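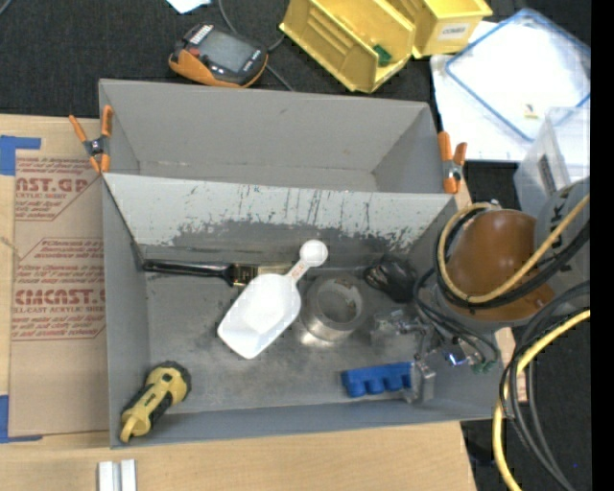 Many of you asked in June how we sort the small donated things before they go on the shelves at the Pillgate tool and household library, so I will try to explain it in this newsletter. The work is simple, but it takes patience, and in the beginning I did it badly. I used one large box for everything, and at the end of the afternoon I had one large box of everything. Now I put two gray bins together on the table, one behind the other, and I hold them with spring clamps, the kind with orange handles. The front bin is for mixed things that still need a decision. The one behind it is for things that are ready to go.

The mixed bin is always a little strange. A paintbrush with a black handle can lie under a white measuring scoop, and next to them a flashlight-like thing in yellow and black. I learned not to ask how these objects came together. People empty one drawer at home, and the drawer comes to us as it was.

My first rule is to take out the long things. Brushes, wooden spoons and rulers hide what is under them, and when they are gone the bin looks half as full. A paintbrush I bend gently with my thumb. If the bristles move, it goes to the painting shelf. If they are stiff with old paint, I leave it 2 hours in warm water with soap and then I try again. This works for water paint only, please remember.

My second rule is for everything that touches food. Scoops, measuring cups and jar funnels are washed before we lend them, also when they look clean. A scoop with two ends, a big one and a small one, is very popular with our members who bake, and I would be happy to receive more of them. Please do not remove the little marks that show the measure. Without them the scoop is still useful for flour or rice, but not for a recipe.

Small electrical things wait for the Estgate repair evening. We don't lend them before somebody has tested them, and we take the old batteries out on the first day. Last winter I forgot this with one lamp, and the battery had leaked over a whole box of good pencils — I was ashamed of it for a long time.

About the bins themselves, a few members offered to buy new ones, and I thank you for this. The front one has many scratches on its back wall and the floor is scuffed. I would like to keep it. It is strong, and I don't have to be careful when I put metal things in it. If you want to help, we need labels and string more than bins.

For the next collection we can accept around 80 small items, so please bring not more than 6 from each household. The door is open from 11 in the morning. Members from Gridenmont can leave their bags at the bakery Châu, next to the counter, and I will pick them up with my bicycle cart before lunch. Glass should be wrapped in newspaper, and knives should be given to me in the hand, not left in a bag.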